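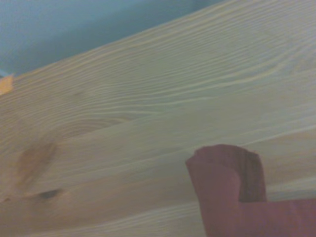
Figure 2. Unfinished pine plank with wavy grain. The lines run mostly along the board but bend and bunch in several places.

3.2 How people talk about grain

I went into this part of the study thinking I'd be writing about prices. I had the sales ledgers from the old Wollach lumber yard, I had a summer free, and I figured I'd count things. Then I started reading the margins. The yard clerks wrote all over those pages, and what they wrote was mostly words for how a board looked: "lazy," "combed," "rippled," "cat-backed" (I still can't pin that last one down, and I've asked a lot of people).

So I changed plans. I typed up 978 margin notes and sorted them by hand, first by the word used and then by the kind of lumber on the same line. I threw out the ones I couldn't read, plus a long run that turned out to be lunch orders. That left 705. Pine gets the richest vocabulary by far, which surprised me – I'd expected the fancier hardwoods to win. Figure 2 has the sort of surface I'd guess a clerk would call rippled, though I wouldn't bet much on it.

The spelling is all over the place, and I've kept it that way in the appendix. "Combd" and "combed" are listed together, but "coomb" has its own entry, mostly out of caution. The Yeoman glossary has only a handful of these words and gives them different meanings. It was put together from carpenters' letters, though, and I suspect buyers and sellers just didn't talk alike. I come back to that in Section 4, where I set the two lists side by side.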